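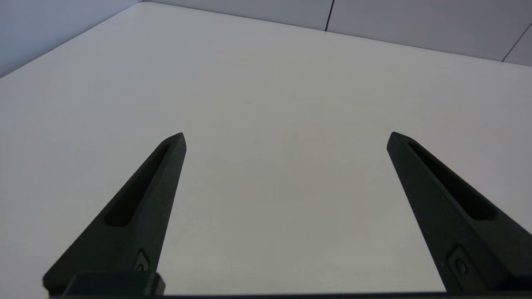
# Clear-table rule

The **clear-table rule** is a rule of good practice in robot handling work. It says that a gripper must be shown open, with nothing between its jaws and nothing on the work surface, before a run may begin. The rule is best known from the Kendosberg Bench Code, a short set of shop rules for small robot arms, and it is one of the most copied parts of that code.

## Wording

The code puts the rule in a single sentence: "Jaws wide, table bare, then start." A longer note asks the operator to check the view from the wrist camera as well as looking at the bench directly. Both fingertips should be in view, and the surface between and beyond them should be free of parts, tools and packing.

A plain, pale tabletop is advised with dark fingers, as the tips then stand out sharply and a stray washer is easy to spot. It is a lovely bit of thinking – a cheap surface doing the work of a clever sensor.

## Checks

Under the second edition of the code, the operator:

- opens the jaws to their full working width
- compares the height of the two tips in the camera view
- looks at the fasteners near the base of each finger
- waits 3 seconds with the arm still
- signs the run sheet

If any check fails, the run is put off and the fault is written down before anything is touched. Fasteners are tightened by hand only, with the arm powered down. Fingers are inspected for wear every 2000 cycles, or sooner after a knock.

## History

The rule was drafted by Sơn Ung, then a bench technician at Kendosberg, after a run of spoiled trials in which leftover parts had been picked up in place of the intended ones. The first version filled one side of a card and was taped up beside each arm. The Gristia workshops took it up the following October and added the still period, which remains the most argued-over step. Vosia uses the same checks but repeats them after every 20 runs, a habit that has won many admirers among people who maintain shared benches.

## Bhattacharjee variant

The Bhattacharjee variant allows fixed jigs to stay on the table, provided each one is marked on a drawing kept at the bench. Supporters find it much quicker for assembly work. The Kendosberg text still treats a jig as an object, so a bench following the variant has to say so on its run sheet.

## See also

- Gripper wear limits
- Run sheet
- Wrist camera placement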